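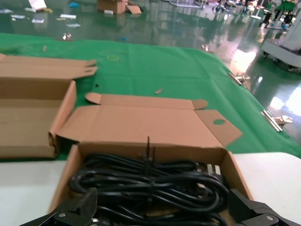
*Box one, lid back, plug end up. Box two is the empty on the left.*

**clemwood_thulani** wrote, Sep 10, 2008:
Started on the black cables at last. Long loops, one tie round the middle, into a small cardboard box. I've got 29 of these to get through before the Plekville move in November. Any objections?

**modise_s** wrote:
One. You've left the tail on the tie. It sticks up past the back of the box like an aerial. Snip it or the lid will sit on it.

**clemwood_thulani** wrote:
I like the tail. It's a handle.

**Jitaru79** wrote:
Cable ties are barbaric for this. Velcro. You'll want one of those leads in a hurry and be hunting for scissors at midnight.

**modise_s** wrote:
He has scissors, Jitaru. He used them to cut the tails off in 2006, when he listened to me.

**kettle_lead** wrote:
Prongs pointing up in the corner, though. I'd tuck the plug down in the middle of the loops. I put my hand in a box like that once and said a word my mother didn't know I had.

**clemwood_thulani** wrote:
Plug stays on top so I can see what sort it is without unpacking the lot.

**Jitaru79** wrote:
Or write on the lid. It's folded flat behind the box, great big blank panel, begging for a marker.

**modise_s** wrote:
And bin the empty one. That front corner's had it.

**clemwood_thulani** wrote:
Tape exists, Siyabonga.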